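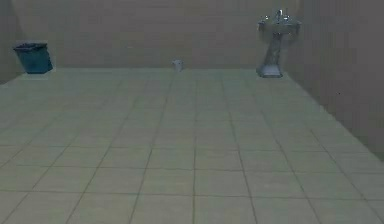 Slide 4. Simulated washroom, with bin and pedestal sink along the back.

Good, so we've had the grand tour of Brundora, and now I'd like to slow down a little and talk about where the examples come from, which is the part I'm fondest of. Every example starts as somebody sitting down with the controllers and driving the robot through a chore, start to finish. (Pause for water.) We record 15 runs of each chore, and people are always surprised that we keep the clumsy ones too -- I certainly was!

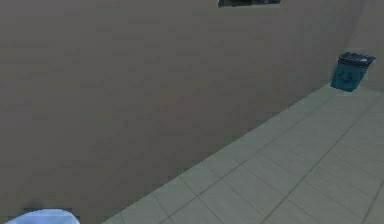 A clumsy run has recoveries in it, you see, and the learner needs those dearly. We set aside 2 runs per chore for checking and never train on them. Mention the labelling here, and that the colour of the walls and tiles gets changed between batches. If there's time, tell the Brasine story -- if not, straight on to slide 5 and the training results.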